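Prundasora Drawing Binder, 4-Ring

May 19, 2024
By Mio Matsuda

Every shop has a drawer of drawings. It sticks, it smells faintly of machine oil, and the sheet you want is under the sheet you were sure you threw out. The Prundasora is a ring binder for people who have lost an argument with that drawer.

It holds 208 sheets of ordinary drawing paper on four rings, in a cardboard cover the color of a cardboard cover. We did try other colors. Kimie Aoki, who runs our bindery, made up a green sample in January, and it looked lovely for as long as it took someone to set a coffee on it. Tan hides coffee. Tan hides nearly everything, and we recommend it for most areas of life.

Pramow has been making paper goods at Brurnumgate long enough to hear paper pronounced dead by several generations of software salesmen. Some of them wrote it down in a notebook they bought from us. Meanwhile the drawings keep getting printed. They get checked, stamped, carried out to the floor, drawn on in pencil, and carried back again, and somewhere on that trip they need to be kept in order.
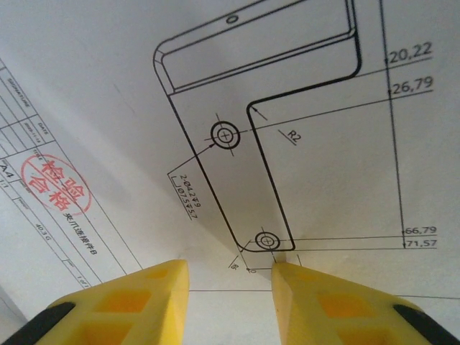 Can I put a stamped original in it, or should I keep those flat?

Stamped originals are fine as long as the ink has had a night to dry and the holes go through the binding margin. If your title block runs down the left side, look before you punch. We sell a clear hole-edged sleeve for sheets you'd rather not punch at all, and for the one revision everybody keeps asking to borrow.

The rings are steel, D-shaped, and riveted along the spine. Riveting them there means the pages lie in a square stack when the binder is shut, and it means the spine stays smooth enough to write on. They open with a lever at the foot. The lever is stiff for the first week. We get letters about this. It loosens up, and then we get letters from the same people asking for a second binder, so we have stopped apologizing.

Opened out, the cover goes flat and stays there. This sounds like a small thing to put on a product page until you have tried to read a hole callout with one elbow on the left page and a caliper in your other hand. The hinge is a strip of book cloth glued on both faces of the board, and it has been opened and shut on Kimie's bench by everyone who walked past it, including a delivery driver who took a real interest.
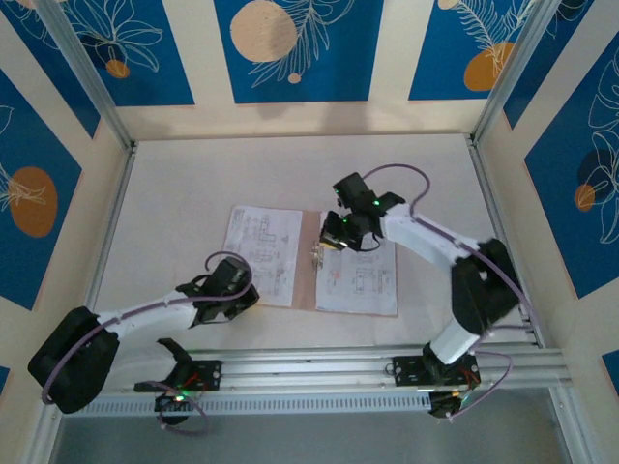
There are things the binder doesn't do. It won't tell you which revision is current. It has no app. It won't remind you that a drawing is due for review, though there is a slip pocket inside the front cover where you can put a note to that effect and then ignore it like everybody else. The pocket fits an index sheet folded once. We include two blank index sheets, ruled, with a column for the part number, one for the revision letter, and one headed "Who has it," which in our own office has proved to be the most heavily used column in the building.

Sizes are simple, mainly from stubbornness. The Prundasora takes letter-size sheets upright. Larger prints can be folded in, and the printed guide on the inside back cover shows how to fold them so the title block ends up facing out. Please follow the guide. Freehand folding is how a sheet ends up with its part number inside a crease, where it will stay until the part goes out of production.

The Katayama, our older model, is still made and still liked by people who like it. It has two rings and costs less. Sheets do swing around on two rings, and if you turn pages in a temper the holes will tear. If you're calm, save the money. If you work with the rest of us, buy the four.
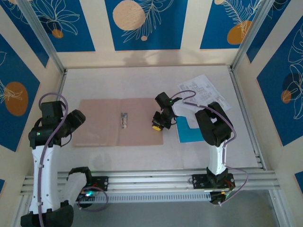
Blue panels printed with white tropical leaves and flowers.

Care is easy. Wipe the cover with a dry cloth. A barely damp one is all right too, but it's cardboard, and cardboard has never claimed otherwise. Don't store it standing up half full, or the stack will slump toward the bottom and the corners will curl. Lay it down, or fill it. Filling it is usually a matter of waiting.

If a ring stops meeting its other half, don't squeeze it with pliers. We know you have pliers. Send us the binder and we'll fit a new mechanism for the cost of the part, and it will come back with your index sheet still in the pocket, unread, or at least read only by Kimie. 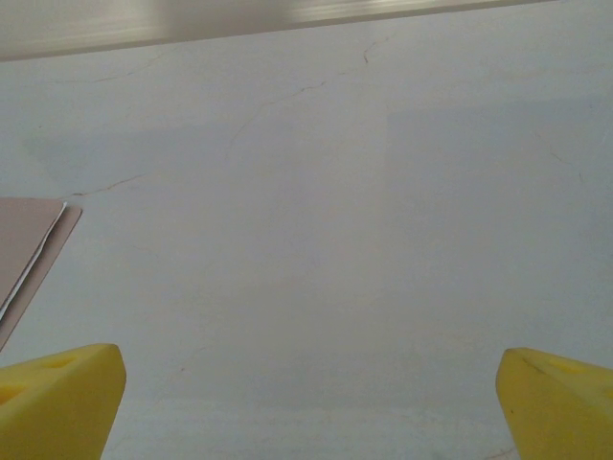

Tab dividers are sold in a separate pack. They are plain manila with a blank tab, because every set of preprinted tabs we ever made assumed a tidier filing system than our customers turned out to have. One machine shop wrote back that its sections were "Good," "Old," "Ask Mio," and "?" and we have quietly adopted the same scheme here. I can report that the fourth section is the thickest.

The Prundasora costs $69, with the two index sheets and the folding guide included. Sleeves and dividers are extra. More than 208 sheets will go in if you lean on the cover, and we'd ask you to buy another binder before it comes to leaning.

Orders go out from Brurnumgate in a flat carton, which can be kept for storing the drawings you meant to throw out.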